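FOR IMMEDIATE RELEASE
Sunday, November 17, 2024

Florkum Skills Lab Opens a Stitching Library, Late Fees Waived

TUSUMURA – The Florkum Skills Lab today opened a lending library of practice suture pads, giving trainees a place to make their knots lumpy before anyone's gallbladder is involved. The collection holds 600 pads, supplied by Flevero, and the lab expects most of them to come back looking worse.

Borrowers may keep a pad for 2 weeks. Each comes with black thread and a card explaining the interrupted stitch: one bite, one knot, cut, move over, repeat until your shoulders complain. Pads may be returned in any state except in pieces.

The lab is also keeping a shelf of used pads on display, on the theory that a row of perfect stitches teaches very little and is hard on morale. Its favorites have tails of different lengths, knots of different sizes and gaps that wander. The wound is closed all the same.

On the pad below, the upper cut has five stitches, the second and third sitting closer together than the fourth and fifth. The fourth has the fattest knot. Loose thread ends lie underneath, and the lower cut is still open. 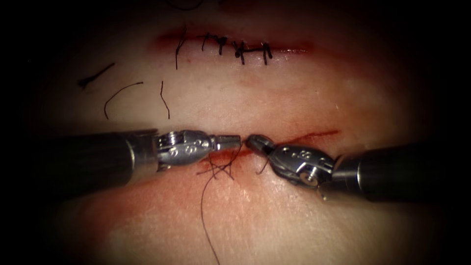 How to Borrow a Pad

Sign up at the Florkum front desk or by mail. There is no charge for students and staff of the Kudo teaching program. Everyone else pays a deposit of $5, refunded when the pad returns.

Evening practice tables seat 70 and are open to all borrowers. Please sweep up your cut ends before you leave. They cling to socks, and they have been found as far away as the parking lot.

A second batch of pads, with curved cuts, is due in June. Requests for straight ones will still be honored.

Press contact: Florkum Skills Lab, Tusumura, front desk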